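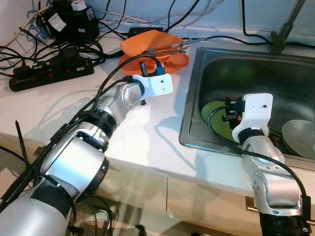

Fig. 2. Worktop with stainless steel sink.

Section 4: Fitting and setting up the Gosling under-sink water filter

Read this section through before you turn off the water. The filter fits most kitchen sinks with a separate cold feed. If your sink has a single mixed feed, see the Prastetti adaptor sheet.

Before you start

1. Clear the cupboard under the sink and put down an old towel.
2. Find the stop valve on the cold pipe. It is usually a small screw or lever just below the tap tail.
3. Check that you have the bracket, the filter head, one cartridge, two hoses and the bag of washers.

Caution: Do not connect the filter to the hot pipe. Hot water will damage the cartridge and may split the head.

Fixing the bracket

4. Hold the bracket against the side wall of the cupboard, leaving a hand's width clear underneath so the cartridge can be dropped out later.
5. Mark the holes with a pencil and drill them. Take care not to go through into the next unit.
6. Screw the bracket on and hang the filter head from it. The arrow on the head must point towards the tap.

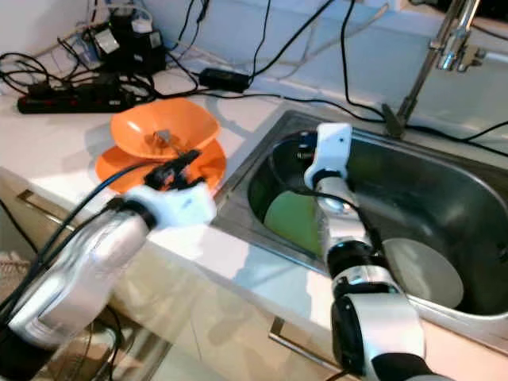
Page 14

Connecting the hoses

7. Close the stop valve and open the cold tap until it stops running.
8. Undo the tap hose from the valve. Have a bowl ready, as a little water will come out.
9. Put a washer in each end of the short hose. Join it to the valve and to the port marked IN.
10. Join the tap hose to the port marked OUT. Tighten by hand, then give a quarter turn with a spanner.

Note: The Nimolden head has push-fit ports and needs no washers. Push each hose in firmly and tug it to check that it holds.

11. Push the cartridge up into the head and turn it to the right until it clicks.
12. Open the stop valve slowly and look at each joint. If one drips, close the valve and tighten it a little more. 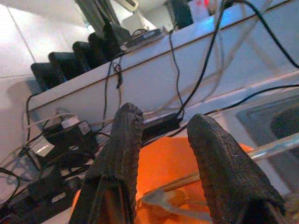
13. Run the cold tap for ten minutes. The water may look grey at first from fine carbon dust. Do not drink it until it runs clear.
14. Write the date on the cartridge label.

Changing the cartridge

The standard cartridge treats 4000 litres. The slim Stendden cartridge treats 1000 litres and must be changed more often. Change either type sooner if the flow drops or the water starts to taste of chlorine.

If the house will be empty in cold weather, from November onwards, close the stop valve, take out the cartridge and drain the head. Fit a new cartridge when you return.

Section revised 2 May 2025 by Sheila Naylor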